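News from the Fovthorpe Allotment Society
7 March 2022

Seed potatoes have come, and a few words about the soil

Dear members,

The seed potatoes arrived on Friday, two days earlier than Dister promised us. We have 96 bags in total, and everybody who ordered before the end of January will get the full amount. Please collect them at the hut between ten and noon on any Saturday this month. If you can not come yourself, a neighbor can take your bags, but he or she must know your plot number.

When you have them at home, put the potatoes in egg boxes with the eyes up, in a place with light but without frost. I keep mine on the window sill of the stairs. Last year I put them too near the radiator and the shoots became long and white like spaghetti, and most of them broke when I planted. Short, dark green shoots are what you want. There is no hurry to put them in the ground. With our heavy clay I would wait until the soil does not stick to the boots any more, even if the calendar says something different.

Many of you asked me about the soil tests from the lower plots. The results are back for 13 plots, and the general picture is that we have enough phosphorus and too little organic matter. So please do not buy more bone meal this year! What the soil needs is compost, leaf mold or old manure, spread in a layer as thick as your hand. You do not need to dig it in. The worms do this work better than we do, and they do not get a bad back.

The farm at Plerisov will bring us a load of horse manure again. It is some 8 months old, so it can go directly around the beans and squash, but keep it away from the carrots, which will grow with two or three legs if the ground is too rich.

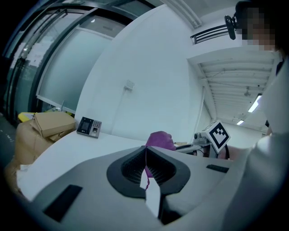
For the onions I have a small recommendation. Ayuba Agbenyega on the upper path grew his from seed last year, the variety Rezende, and he had very little trouble with mildew, while my own sets were already yellow in July. He sows four or five seeds together in one small pot and plants the whole group out without separating them. The onions push each other apart when they grow. I was in doubt about this method, but I saw his harvest, and I will try it on half of my bed. He has some seed left over and is glad to share it – please bring your own envelope.

The water on the site is still turned off. We will open the taps when the night frosts are over, most likely in the middle of April. Until then the rain barrels must be enough. Please check that yours has a lid, also because of the hedgehogs, who will soon be awake and thirsty.

I wish you all a good start of the season.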